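생활소재와 공예 제3강 강의자료
바구니 엮기의 구조와 용어

1. 학습 목표
본 강의에서는 식물성 재료를 엮어 만든 용기의 기본 구조를 이해하고, 바닥·옆면·테두리의 명칭과 역할을 구분하여 기술할 수 있도록 한다. 수강생은 수업 전에 배부된 읽기 자료 가운데 15쪽까지를 숙지하여야 한다.

2. 재료의 구분
엮기에 쓰이는 재료는 크게 버들, 등나무, 대나무, 짚·풀류로 나뉜다. 버들가지는 물에 불려 유연성을 확보한 뒤 사용하며, 껍질을 벗긴 것과 벗기지 않은 것은 색과 마찰력이 다르다. 등나무는 굵기가 고르게 가공되어 규칙적인 짜임에 적합하다. 대나무는 쪼개어 얇은 대오리로 만든 다음 엮는다. 완성품의 외관만으로 재료를 단정하기는 어려우므로, 조사 기록에는 확인된 사항과 추정 사항을 구별하여 적는다.

3. 날대와 씨대
골격을 이루는 재료를 날대, 그 사이를 오가며 면을 채우는 재료를 씨대라 한다. 씨대 한 가닥이 날대의 앞뒤를 번갈아 지나는 방식이 막엮기이며, 두 가닥을 꼬아 가며 날대를 감싸는 방식이 꼬아엮기이다. 후자는 바닥에서 옆면으로 꺾이는 부분의 보강에 흔히 쓰인다.

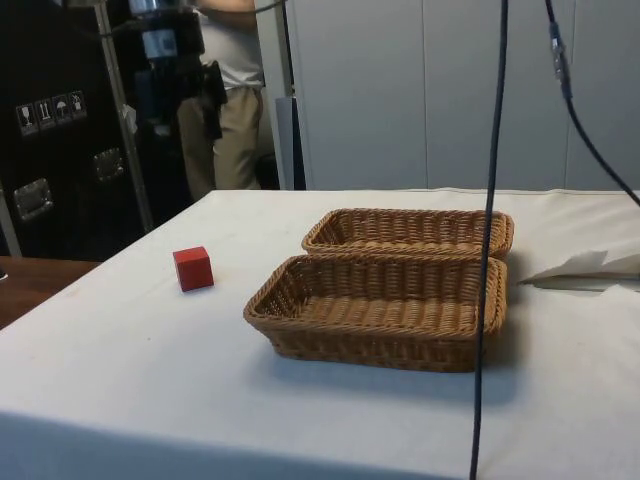

4. 테두리 마무리
테두리는 날대의 끝을 고정하고 용기의 형태를 유지하는 부분으로, 하중과 마찰이 집중되어 가장 먼저 손상되기 쉽다. 마무리 방식에는 날대를 차례로 눕혀 끼우는 방식, 별도의 심을 대고 감는 방식, 여러 가닥을 꼬아 돌리는 방식이 있다. 사진의 직사각형 바구니 두 점은 옆면이 낮고 비스듬하며, 윗둘레를 따라 꼬인 형태의 두툼한 테두리가 둘려 있다. 관찰 기록을 작성할 때에는 이와 같이 평면 형태, 옆면의 기울기, 테두리의 순으로 기술한다.

5. 과제
가정 또는 지역 전시관에서 엮은 용기 한 점을 선정하여 구조를 분석하고, 900자 이내의 보고서로 제출한다. 제출 기한은 10월 28일이며, 기한 이후의 제출물은 감점한다. 보고서에는 실측 치수와 날대의 배열을 나타낸 도면 한 장을 첨부하여야 한다.

참고: 이둔 포르스베리, 「북유럽 버들공예의 테두리 기법」, 드레스소프 공예자료관 강연록.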